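Rurnwood Community Workshop
Walk-through checklist, ground floor and storage, with comments
June round

Marks used: OK, FIX (needs doing before the next round), ASK (I could not tell and someone should find out). Comments are mine. Last round's sheet had OK in every box, including the box for a door that was blocked by a stack of chairs, so I have started over from a blank form and looked at everything again.

1. Exits and walkways

1.1 Front door opens fully, no key needed from inside – OK
Swings freely. The closer is slow but it gets there.

1.2 Rear door opens fully – FIX
Opens about two thirds of the way and then meets the chairs. I am told the chairs are there "for now." They were there for now in the last round too. Move them to the Gridville storage unit or get rid of them.

1.3 Walkways clear to 36 inches – FIX
Clear along the window side. On the wall side a rolling cart is parked where people turn the corner. A line of tape on the floor says to keep clear, and the cart is on the tape.

1.4 Exit signs lit – OK
Both lit on mains power. The test button on the rear sign does nothing I can detect, see 4.3.

2. Floors

2.1 No loose or raised edges – FIX
The strip at the threshold between the hall and the storage room has lifted at one end. It has been glued before, badly, and the old glue is still under it. Screw it down this time.

2.2 Tile in sound condition – OK
Two hairline cracks near the sink, no movement when stepped on. I would not spend money on them.

2.3 Spill supplies at hand – ASK
There is a bucket labeled SPILLS. It holds a paint roller and a phone book. Does the building have any absorbent at all, or only the bucket?

2.4 Mats lie flat – OK
Checked by dragging a shoe across each edge. The entrance mat has a rubber backing that is starting to go hard. It will curl by winter, whatever the Postma catalog says about its lifetime.

3. Labels and marking

3.1 Breaker panel labeled – FIX
Labeled, yes. Correctly, no. The breaker marked "sink lights" turns off the hall outlets. The one marked "spare" turns off the sink lights. Somebody has ticked this item for years by reading the labels and never flipping a switch.

3.2 Storage containers labeled with contents and date – FIX
Most have contents, few have a date. Several labels have faded to nothing. Whatever marker was used on the shelf by the window did not stand up to the sun. The box says permanent, and I have stopped believing the box. Write a test label, put it in the window for a month and look at it before relabeling the whole shelf.
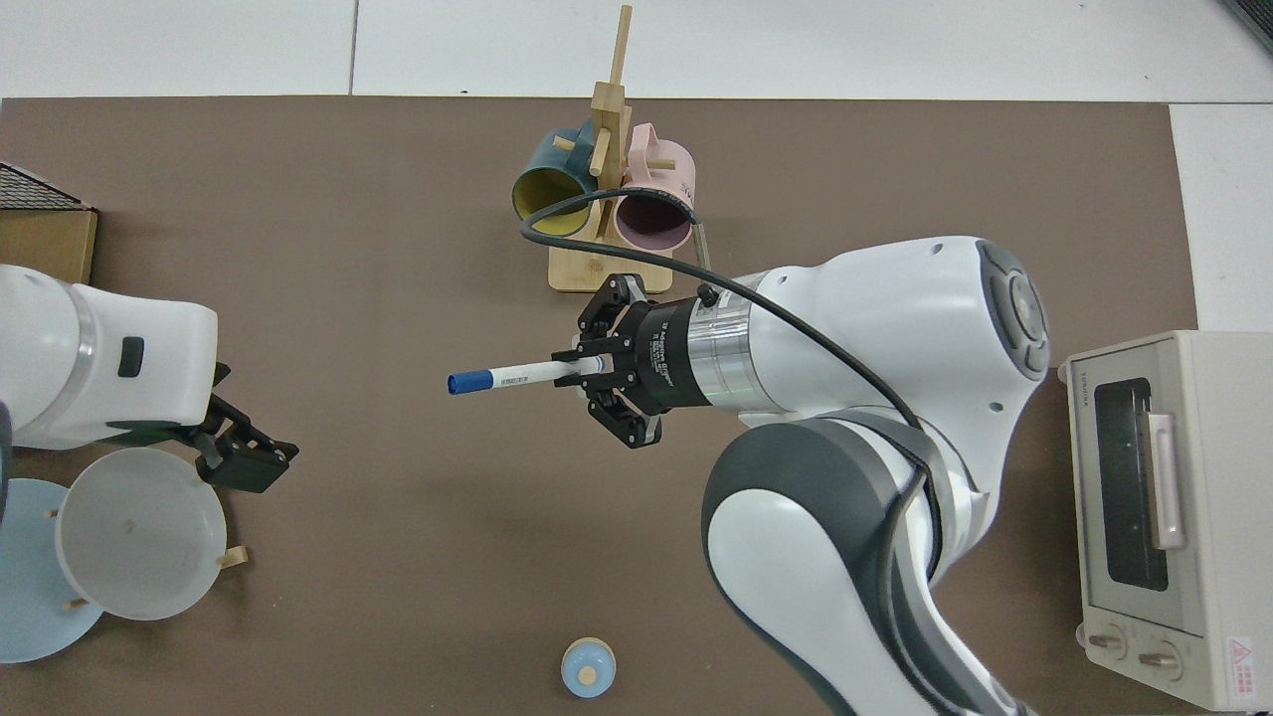
3.3 Inspection tags readable and signed – FIX
The tag on the stepladder has a signature and no month. The tag on the long ladder has a month and no signature. Between them they make one good tag. Both ladders need looking at again by whoever is willing to put a full name on the result.

3.4 Shelf load limits posted – ASK
A card on the middle unit says 100 pounds per shelf. It does not say who worked that out. The shelves are a mix of Wunen parts and something older, and I doubt one number covers both. Until we know, heavy things go on the bottom.

4. Fire and emergency

4.1 Extinguishers hung, charged, unobstructed – FIX
Gauges in the green on both. The one in the storage room is behind a folded table, and I needed both hands to get to it.

4.2 Smoke alarms tested – OK
Pressed every one. All sounded. The hall alarm chirped afterward, so I changed the battery.

4.3 Emergency lighting holds for the full test – FIX
The front unit held. The rear unit went dim at once and was out before I had walked back to it. The log shows a pass for this unit at every round. I don't see how.

4.4 First aid kit stocked – FIX
Plenty of gauze, no gloves, and burn gel that is past its date. The contents list taped inside the lid belongs to a different kit.

5. Electrical

5.1 Cords free of damage – FIX
Took one extension cord out of service, with a split in the jacket near the plug. It had been wrapped in tape, and tape is not a repair. It is in the office with the plug cut off so it can't wander back.

5.2 No power strips plugged into power strips – FIX
Found one pair, behind the desk. The desk can be moved closer to the wall outlet – it would take a few minutes.

5.3 GFCI outlets trip and reset – OK
All tripped, all reset. The one left of the sink is stiff.

6. Carried over

6.1 Water heater pan drain – ASK
Reported as fixed. I poured in a cup of water and it sat there. Either the drain is blocked again or the fix was only on paper.

6.2 Key to the meter closet – FIX
Still missing. That closet has not been inspected and should not be marked as if it had.

Items marked FIX in sections 1 and 4 come first. Please don't change a mark on this sheet without going to look at the thing itself, and write what you did to check it next to the new mark.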